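The last ten minutes of the day

Siham Haddadin gives herself ten minutes at the end of each afternoon to clear the table. She shares it with Hedvika Baláž, and between them they run a small office in Poronmont that has no storeroom and one cupboard, which is full. Whatever is still on the tabletop at closing has to be dealt with or lived with in the morning.

Her method is a plain plastic bin. Everything without a home goes into it, and the bin gets emptied before anyone leaves. She has tried trays, drawer dividers and a $149 desk organizer from Lavoie that held pens well and nothing else. The bin cost $3 at a hardware store and has outlasted all of them.

“It has handles at both ends and I can rinse it in the sink,” Haddadin says. “That was the whole shopping list.”
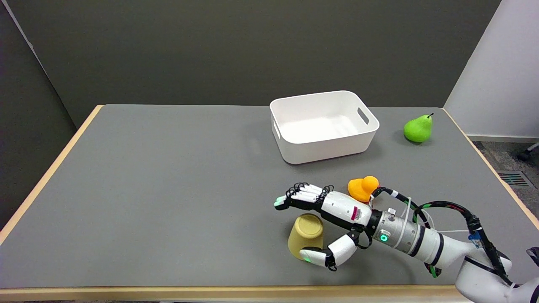

3 min read

A white bin with rounded corners and slots for the fingers suits a grey table well enough, though colour was never the point. What goes in changes daily. Cups are the usual problem, and hers is mustard yellow, easy to spot and turned upside down when it's not in use. Fruit stays out. A green pear left in a bin gets forgotten under the mail, so pears sit on the table where someone might eat them.

Then there are the things with no category. The orange rubber duck belongs to the table as far as Baláž is concerned, and she has argued against putting it away — so far with success.

Baláž was slower to come around. She kept her own piles until October, when she lost a signed form for most of a morning and found it under a catalogue. She now does the clearing on alternate days and is stricter than Haddadin about paper.

Both say the bin should be kept small. A bigger one holds a week's worth of putting off, and by then sorting it is a job for the weekend.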